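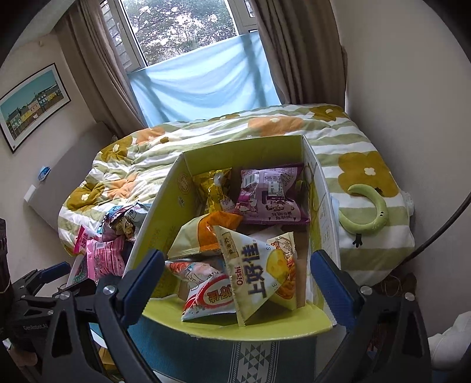 HAND-HELD GRIPPER COLLECTION — SITE AND SESSION CHECKLIST

Task family: snack packets, open carton
Site: Kalthorpe, bedroom
Checklist used: Minik household set, May issue
Result: passed with comments. Two items open, listed at the end.

Marking: OK = meets the requirement. C = acceptable, see comment. X = not acceptable, collection stops until cleared. N/A = not applicable at this site.

Section A. Room and access

A1. Operator can stand and turn without stepping on loose items. C
Comment: There are cords on the floor below the bed. Move them against the wall before the first episode and check again after each break. The operator looks at the packets and will not be looking at the floor.

A2. No cable within the sweep of the tool. C
Comment: A thin black cable comes down the wall on the right. It is outside the working area for this task but would be within reach if the carton were moved towards that side. Do not move the carton to the right without repeating A2.

A3. Glass and breakable items clear of the working area. OK
Comment: The framed picture of houses is on the left wall, well away from the carton. No action.

A4. Daylight controlled or recorded. C
Comment: The lower half of the window is covered by a light blue cloth and the upper half is open to the trees. Leave it this way for the whole batch. Changing the covering part-way through splits the batch in two and the halves have to be labelled separately. Enter the lighting state in the session header at the start and at the end.

A5. Curtains in a fixed position. OK
Comment: Both gathered to the sides. Note the position if anyone needs to draw them.

A6. Personal documents, photographs of people and screens out of view. OK
Comment: Check from the operator's standing position and again from a crouch. The low view takes in things the high view does not.

Section B. Work surface and container

B1. Container stable under a light sideways push. C
Comment: The yellow-green cardboard box is raised on a support with a teal patterned fabric surface. Push at each of the four top edges with the flat of the hand. If the box slides on the fabric, put a non-slip sheet between them. Do not tape the box to the fabric; tape marks show up and are learned as part of the object.

B2. Container fully open, flaps in a stated position. OK
Comment: Near flap folded down towards the operator. Record as "near flap down". If it springs back up during an episode, end the episode and mark it as disturbed. Do not reach in with the free hand to correct it while recording.

B3. Clearance between jaws and container walls at full opening. C
Comment: With the jaws wide, the fingers come close to the side walls on a straight approach. Teach operators to close part of the way before entering the box. Contact with cardboard is permitted in the data but should not be in every example.

B4. Drop zone identified. OK
Comment: The end of the bed, left of the box, is the drop zone. It already holds a pile of packets, among them a pink one and a blue-and-white one. The duvet is soft and rumpled, so a released packet may roll or settle. Wait until it has stopped moving before ending the episode.

B5. Background items that may be taken for targets. C
Comment: The pale green snake plush on the duvet is not a target. It may stay where it is for this batch, provided it is entered as a distractor and is not moved between episodes. The striped and flowered duvet is busy, and this was accepted. Amora's request was for lived-in rooms and plain bedding is over-represented in the earlier batches.

Section C. Objects

C1. Packets sealed and undamaged. OK
Comment: To be checked by hand before each session, not by eye. Squeeze each packet once. Any that leak air are withdrawn, as they collapse in the jaws and behave differently from the rest.

C2. Variety of finish. OK
Comment: The carton includes a shiny gold foil packet, a purple printed packet, an orange-and-white packet, a white-and-red packet and a pale yellow Oishi bag. The gold foil gives strong reflections. Keep it in, and keep its share of episodes equal to the others.

C3. Variety of pose. C
Comment: Upright at the back, one lying diagonally in the middle, one wedged low in the near left corner. Good starting spread. After 12 episodes, empty the box and refill it by tipping, not by placing. Hand placing produces tidy rows within a few refills.

C4. Paper and loose inserts. C
Comment: A piece of white paper is showing between the orange bag and the Oishi bag. Either remove it for the whole batch or leave it for the whole batch. See open item 1.

C5. Object list matches contents. X at first check, cleared
Comment: The list gave every packet by flavour. Operators cannot be expected to read all of the printing, and several packs carry Chinese printing. List changed to colour and position of main lettering. Naciri to use the same wording at their sites so that instruction text agrees across the set.

Section D. Tool

D1. Finger pads seated, pad screws tight. OK
Comment: Blue pads on both jaws. Check the round screw near the top of each pad with the driver. A loose pad rotates under load and the recorded opening is then wrong.

D2. Jaws open and close over the full range without catching. OK
Comment: Cycle 5 times before the session. Listen as well as look.

D3. Pads clean. C
Comment: Wipe with a dry cloth at each refill. Fine powder from foil packs builds up and reduces grip. No solvents on the pads.

D4. Both finger pads in camera view at full opening. OK
Comment: If either pad leaves the view, reset the mount and repeat D2.

D5. Hand and wrist strain. C
Comment: Maximum 60 minutes of collection per operator, then change over. Reaching down into a carton at this height bends the wrist more than table work does. Report any ache straight away — it also shows in the data as shaky approaches.

Section E. Episode rules for this site

E1. Start with the jaws open and above the box, no packet touched.
E2. One packet per episode. If two come up together, let the episode run to its end and mark it "double".
E3. Grip by the body of the packet where possible. Grips on the crimped edge are allowed and must be tagged.
E4. A missed grasp followed by a second try is kept. More than two tries, end and discard.
E5. Release over the drop zone at low height. No throwing.
E6. No talking to other people in the room during recording.

Comment on E3: the edge tag was left out of the previous batch and had to be added by hand afterwards. Reviewers should reject any upload where the tag column is blank.

Section F. Open items

1. Paper in carton. Decision needed on keep or remove. Until it is made, episodes go in a separate folder and are not merged.

2. Cords on floor. Site to confirm they are cleared and secured. Re-check on Wednesday before the morning session.

Next check due on any change of room, carton, tool or finger pads. A change of packets alone needs Section C only.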